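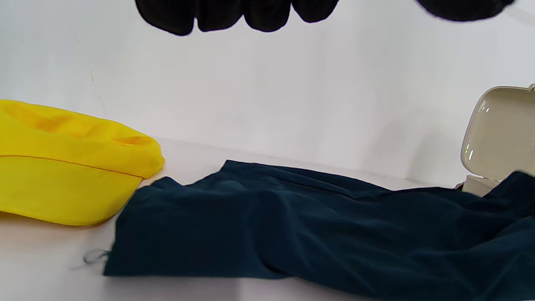
Danilo Maglaya would rather wash a cap by hand than replace it, and he says the same of most things on his shelves. Caps go in cool water with a little dish soap, then dry over an upturned bowl. Machine washing bends the brim, and he has ruined 4 that way.

Bright colors are the hard part. Yellow shows sweat along the seam before anything else does, and it picks up dye from dark clothes left damp beside it. Maglaya keeps the two apart until everything is dry – a habit from his years at Gatine, a clothing repair shop in Dudevstead, where he sorted up to 100 pieces a day.

For dark teal and other deep blue-greens he turns the garment inside out and skips the dryer. Rumpled cloth gets shaken once, smoothed with the palms and folded in half lengthwise. Black goes in its own pile, with lint brushed off first.

His closet at home holds 32 hangers. When they are full, something has to go. Caps sit on the top shelf, brims forward, one deep. He tried stacking them and the bottom ones lost their shape by the end of June.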